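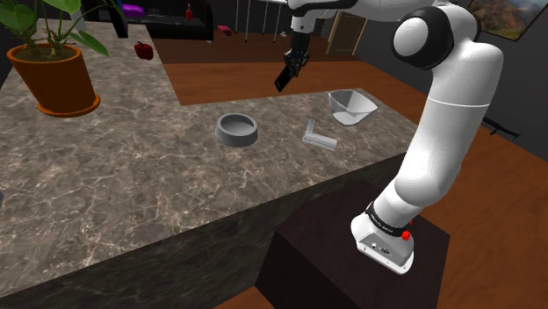
Aug 18, 2023

Okay, so today went to the sim house rules, the part Nicanor Toledo and I keep putting off. The Muratia kitchen has been passed between us so many times that we both had our own idea of what a valid start was, and mine was the sloppier one, I admit it.

What we settled on for counter tasks: the seed goes in the log before anything runs, and the two bowls and the L-shaped piece have to be inside the reach limit at reset. Background clutter (plant, door, furniture) can vary all it likes, but you don't touch it by hand — use the Tanico script or leave it alone! 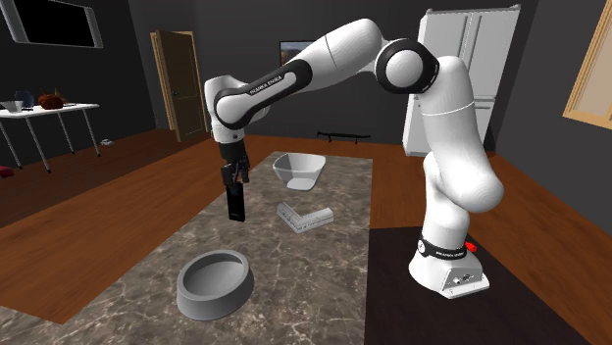 Speed limits stay the same as on the real arm, even in sim. I argued against this one and lost. Nicanor's point is that a policy tuned at silly speeds gets copied over to Zindside by somebody in a hurry, and yes, I did precisely that in April, so fair enough.

Also new: any run where the gripper clips through an object gets thrown out, even if the scorer calls it a pass. I went back over 17 old runs with that in mind and had to pull 4. Ouch.

Still open: joint naming in the Fülöp config, and whether a drop over the floor ends the run right away. I'd say yes. Will ask Nicanor.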